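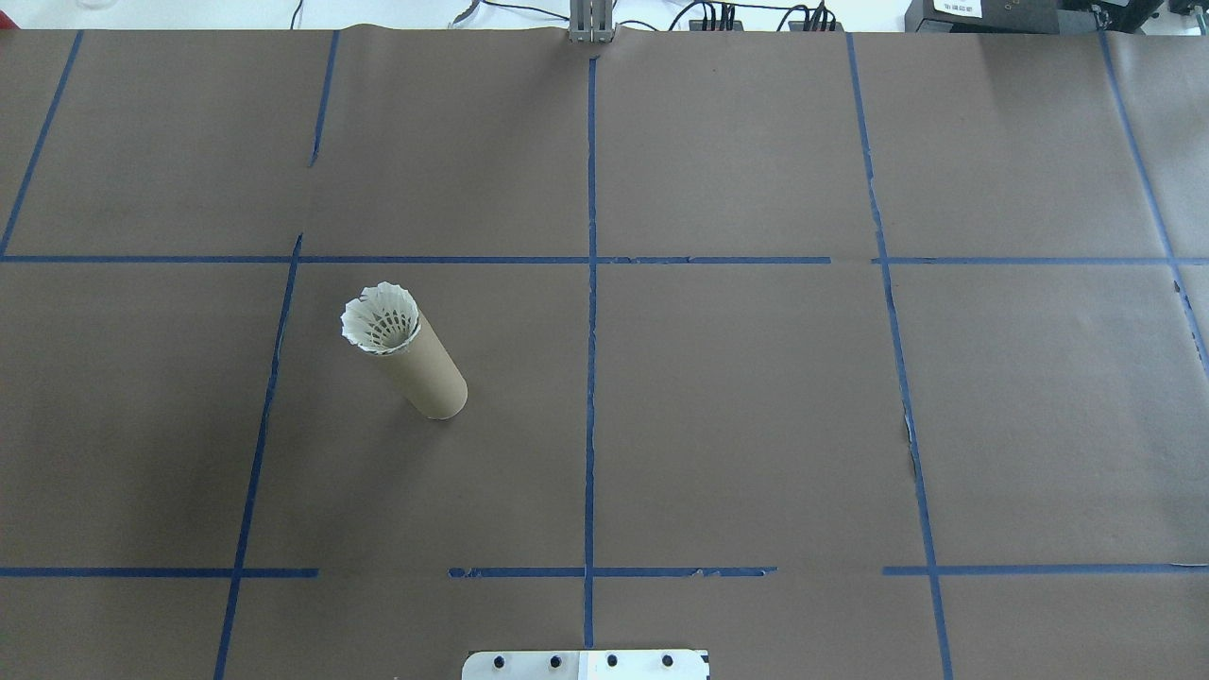
Shuttlecock in the top of the tube, paper table, Grultley.

Print this page | E-mail this page

Paper and tape — the Grultley table

Quick page this one, putting it up before I forget which table was which. Grultley is the long room at the far end with the brown paper tables. Pictures first, proper write-up later (maybe). If you only came for the badminton stuff, it's the cardboard tube and the white shuttlecock, that's the lot. Nothing fancy. The tube stands up on its end and the shuttle goes in the top or comes out of it, and you would be suprised how long you can spend on that.

Paper is brown kraft off the big roll from Sellison. We go through a fair bit. It wrinkles a little whatever you do, and pulling it tight from one end only makes it worse, so two people if you can get two. Start at the far edge. Old sheet off first please, don't lay over the top, someone did that in September and it took a whole afternoon to get it flat again.

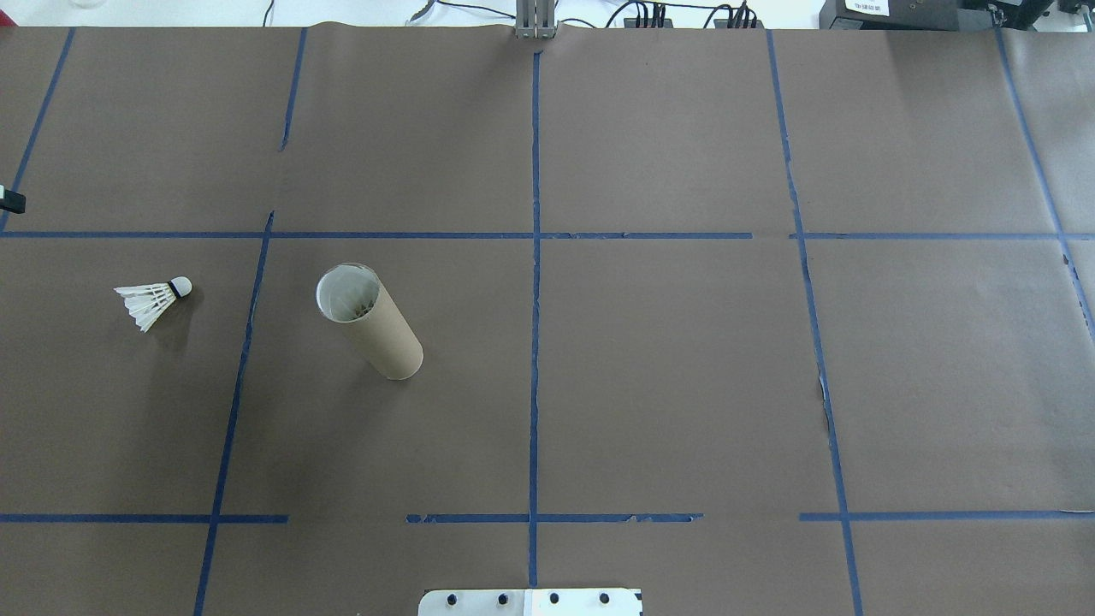 Blue tape next. Painter's tape, comes up easily off most things but not off kraft paper, take it up in a hurry and you get the brown surface coming away with it. Hence the raggedy bits on the right hand line. I was all for replacing that strip. Got outvoted, it still marks the square, and a new strip on torn paper just lifts again by tea time. Fine. It stays till the next sheet.

Lines are by eye. Yes I know. We had a chalk line for a while and it went missing, if anybody at Udeo has still got it we would like it back. The slanting ones at the sides annoy people more than the torn one does, judging by the e-mails, but a square is only there so you can say "middle row, left a bit" and have the other person put the tube in the same spot. Works well enough for that.

Tubes — save them. Anything that stands up by itself and takes a shuttle in the end without it dropping right down inside. Poster tubes are too tall and go over. Kitchen roll ones are too soft and go oval after a morning. The present one came in a box from Eskildsen with something else in it and has outlasted 4 others.

Shuttles, the white ones. Put them down on their side if you're not using them, and not under the keyboard, which is where I found the last one.

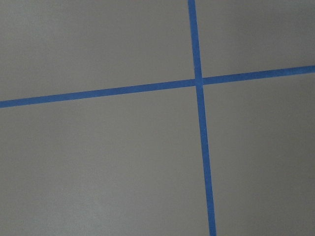
Crossings are the fiddly part. Lay the long strip first all the way, then the other one over it in one go and press from the middle outwards. Thumb is all right, the edge of an old bank card is better. If you stop and start you get ripples, and on the grey you see every one of them. On the brown you can get away with murder.

Tape stock as of this morning: 12 rolls in the cupboard, one open on the shelf. Please finish the open one before starting another, there were three on the go at one point and all of them had lost the end. Fold the end under!! Takes two seconds.

Will add the Sellison order number here when I find it. Around 14 metres of paper left on the roll by my reckoning, which ought to see us through to the next changeover, and then it's somebody elses turn to carry it up the stairs.

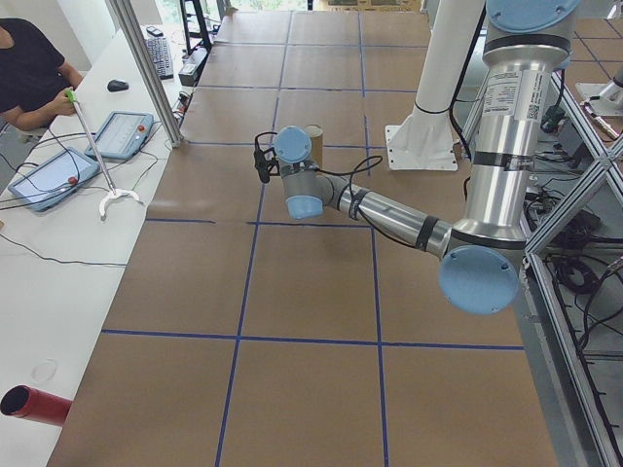

Desk along the side is for the things you need while you're working and nothing else. Mouse, keyboard, that's allowed. Cups not allowed, bags not allowed, the spill in the spring was a cup. Keep cables to the back if they'll go — they mostly won't, but try. And leave room to get an elbow down, it's a long old stint sat there otherwise.

Floor on the far side wants a sort out too, I'm aware. It's on the list under the blinds and the door that sticks. Anyone with a spare hour and a bag of cable ties is welcome from 10 in the morning, kettle's on the landing.

More pictures when the new sheet goes down. Same table, same tube I should think, straighter lines if I get my way. Send me any good ones you've got and I'll stick them on the end of the page, smaller files please as the last lot took for ever to load.

Last updated: September

Print this page | E-mail this page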